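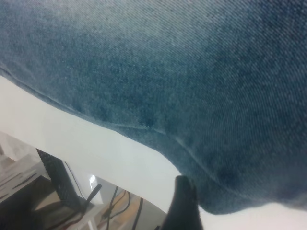 Last edited: October, 4 posts in thread

Thread on folding denim with a gathered waist. Flat folding guides assume a flat waistband. Elastic ones don't behave that way, and small denim is where it shows.

Start on a hard, pale surface. I use a white tabletop. Indigo reads clearly against it and you can see where the edge of the cloth really is. A bedspread hides the last inch.

Find the long leg seam first. It is the stiffest line in the garment and it decides where the fold wants to go. If the seam runs at an angle, the leg is twisted. Turn it until the seam lies straight, then smooth outward from it with the side of your hand.

Denim doubled over a seam makes a ridge. Two ridges on top of each other make a lump that tips the stack. Offset the second fold by a finger's width.

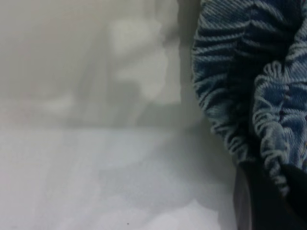

Photo: Grigoris Gkikas

Now the gathers. Twill cinched on elastic stands up in ruffles, and pressing on them does nothing useful. They come back as soon as you let go. Don't iron them flat either. Heat is hard on elastic.

What works: hold the band at both ends, stretch it to full width, release it slowly. The puckers settle more evenly. Then fold the waist in toward the legs so the bulk ends up in the middle of the bundle.

I tried the Girness method (roll from the waist down). Fine for a suitcase. In a drawer the roll opens within a day. The Rallis divider inserts hold it shut, but you lose a row.

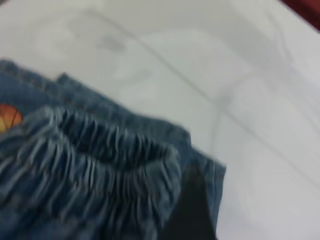
If the waist keeps gaping, tuck the back of the band inside the front before the last fold. That closes the opening and gives you one straight edge to file against.

My drawer is 30 cm deep inside. Folded in thirds, small jeans stand upright in it with room to get a hand in. Folded in half, they don't.

Store with the straight edge up and the gathers down. Next thread: overalls, where the buckles ruin everything above.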